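Can Machines Do the Chores Yet?
Speaker notes, rev. 9/3/22

Opening
Skip the history slide if we start late. State the question plainly: which household and shop-floor chores can be handed over today, without a person standing by? My answer is a short list.

What we ran
Badari is our simulated chore set. Kwon is the planner, Plodus the scoring script. Each chore gets 300 trials. A trial fails after 5 grasp attempts or on any dropped object. Say clearly that these are simulated trials — someone always asks.

Drawers and boxes
Spend the most time on this part. A storage box on a small cabinet, with a drawer slightly open, is two tasks sharing one space. The gripper has to work beside the box at drawer height without nudging it. Point out the two handles on the lid: the planner must pick one, or lift elsewhere. Leave the slide up while talking about clearance.
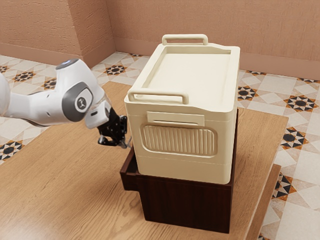
Where it breaks
Contact is the weak point. Friction on a drawer is a guess in our model, and the guess is kind to the robot. Mention the 3 failure classes: missed grasp, collision, stall. Do not read the table aloud.

Shop floor
Fotenix bin sorting, one slide. Fixed lighting and known parts make this the easier case. Homes have neither.

Close
Repeat the short list. Next runs are due in June, with varied drawer friction. Take questions — backup slides start after the references.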